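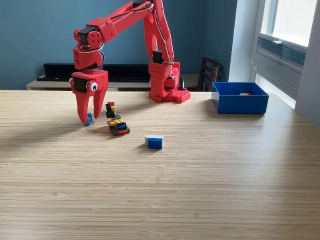 Slide 1. Brick model on the table, small blue piece beside it.

Leave the slide up while people sit down. Say hello, give my name (Jhosep Marulanda) and say questions can come at any point.

Start with the model. Dark lower body, orange along the base, yellow bricks stacked above, small red piece on top. Ask the room what they think it is. Take two or three answers, move on.

Main point for this part: sort before you build. At the Dretgate club we had 2217 loose bricks in one tub, and kids spent most of the hour digging. Now each table gets a tray of 100, mixed colors, plus a small dish for odd pieces – knobs, caps, anything that rolls.

Talk through the Rengifo trays. Shallow sides, no lid. The deep ones from Roneck hold 400 but the bottom layer never gets used. Pass one of each around.

Then the build rule. Wide base first, then the column. Tall models on a narrow base went over when someone leaned on the table. Show the base I brought, add bricks to it by hand until it tips. Don't rush this.

Cleanup: ten minutes before the end, by color, smallest pieces first. Some 29 kids came in the spring and it still fit in the time.

If short on time, skip the trays and go straight to the build rule. Next club day is in June, sign-up sheet by the door.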